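Notas charla - jabones y mantecas, formular sin líos
Trekevstead, sala pequeña, 36 min con preguntas

Arrancar directo. Nada de historia del jabón, ya la conocen o la buscan.

Quién soy: Hedvig Lie, formulo para Nordin desde hace 16 años, antes en un taller de casa. Una frase y sigo.

1. El pH
Jabón saponificado = alcalino, entre 9 y 10. Siempre. Quien venda "jabón de barra natural pH 5,5" vende un syndet o no ha medido. Decirlo despacio, la última vez hubo caras.
Tiras de papel: valen para orientarse, no para la ficha. Medidor calibrado el mismo día.
Ojo - la solución al 10 % en agua destilada, no del grifo. (Contar lo del lote de Nellcombe si hay tiempo, si no, saltar.)

2. Sobreengrasado
Empezar con 5 %. Con 8 % ya baja la espuma y en verano se enrancia antes. Karité sin refinar: olor fuerte, avisar al cliente.
Aceite de coco, limpia mucho, reseca mucho. Para cara yo no paso del 20 % de la fórmula.
Pregunta que sale siempre: ¿y el limón? El zumo no. Reacciona con la sosa, se pierde y encima descuadra el cálculo. Aceite esencial sí, con límite por fototoxicidad si es expresión en frío. Repetir esto dos veces.

3. Exfoliantes
Azúcar en aceite: producto sin agua, pero el que lo usa en la ducha mete los dedos mojados. O sea, agua al final hay. Conservante soluble en aceite o envase de tubo.
Sal: no en piel recién depilada. Escuece y luego llegan los correos.
Grano fino para cara, o mejor nada. Azúcar moreno es mas suave que el blanco grueso.
Vitamina E NO es conservante. Antioxidante. Escribirlo en la pizarra.

4. Curado
Seis semanas mínimo, estantería abierta, dar la vuelta a las barras. En Jomier curaban en cajas cerradas y salían con sudor, pedido de 317 barras para repetir entero. No dar mas detalles.
Anotar peso al desmoldar y al final. Cuando deja de bajar, listo.
Las de diciembre tardan más, el local esta frío y húmedo.

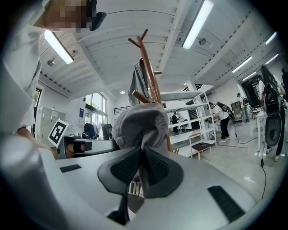 Según Alvar Lie, todo esto del curado se exagera: él vende a las cuatro semanas y dice que la barra dura casi igual en la jabonera. Leer su objeción tal cual y contestar: casi igual no es igual, pesad las dos y miradlo. Que el público opine, cinco min como mucho.

5. Etiqueta
INCI completo, orden decreciente. "Sin químicos" fuera, siempre. Alérgenos del perfume aparte, que se olvidan.
Lote y fecha legibles con la mano mojada - tinta que no corra.

Cierre: hoja de cálculo para quien la pida, mesa de la entrada. Las muestras de karité al final, si no nadie escucha. Llevar toallitas.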